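Laundry symbol

A laundry symbol, also called a care symbol, is a small drawing that shows how a piece of clothing should be washed, bleached, dried, ironed or dry cleaned. The symbols are usually printed on a label sewn into a side seam or the collar.

The washtub stands for washing. A number inside it gives the highest water temperature, and a hand means the item should be washed by hand. A single bar under the tub calls for a milder cycle, and two bars for a very mild one.
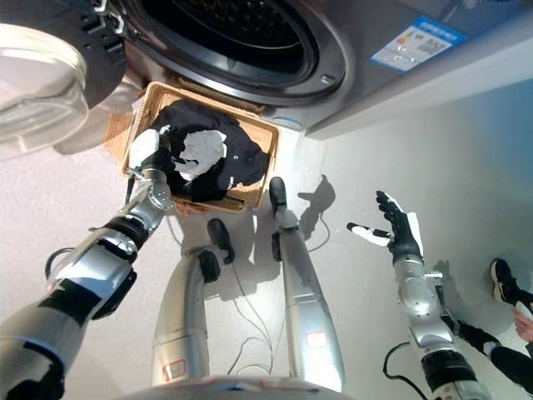

A triangle refers to bleach, a square to drying and an iron to ironing. Dots inside the iron run from one to three, with three being the hottest setting. A circle is meant for professional cleaners, and the letter in it tells them which solvents are allowed. A cross through any symbol means the treatment should not be used.

See also: Textile, Detergent, Ironing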